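Kitchen Sink Swaps: Your Questions, My Answers

I've rented out the upstairs flat in Adencombe for 6 years and I do most of the small plumbing myself, so people write in a lot! These are the ones I get over and over.
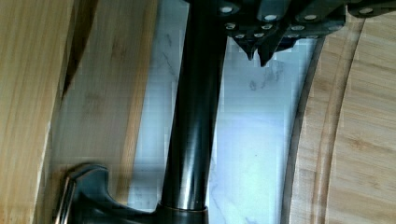 Do I have to shut off the water to the whole house?

Usually no. Look in the cabinet for two little valves, one hot and one cold, and turn them clockwise until they stop. Mine hadn't been touched in years and one wouldn't budge, so that time I did go down and close the main. Open the tap afterward to let the pressure out.

How long does a faucet swap take?

My first one ate a whole afternoon (I was on my back with a flashlight in my teeth). Now I allow three hours, and most of that is fighting the old nuts. Get a basin wrench. Please. I tried without one and I still have the scar on my knuckle.

What did you pay for yours?

The faucet was $97 and the supply lines came with it. Jingyi Duan asked me about the fancy $600 ones – I've never bought one, so I can't tell you if they're worth it.

Dark finish or chrome?

I love dark, but hard water leaves white spots on it and ours in Adencombe is very hard. I wipe mine with a soft cloth before bed. Skip anything gritty or with bleach in it.

My new faucet drips at the base. Did I wreck it?

Probably not! Dry everything off, lay a paper towel in the cabinet and check it in the morning. Lumturie Shehu wrote to me in January in a real panic, and all she needed was another quarter turn on one supply line.

Putty or silicone?

Read the leaflet first. A lot of faucets come with a rubber gasket and need neither. I keep putty around for drains, but never on natural stone, where it can stain.

Can you come and do mine?

Sorry, I only do my own place. If you're over in Drisach, readers tell me the hardware store there keeps a list of plumbers by the register.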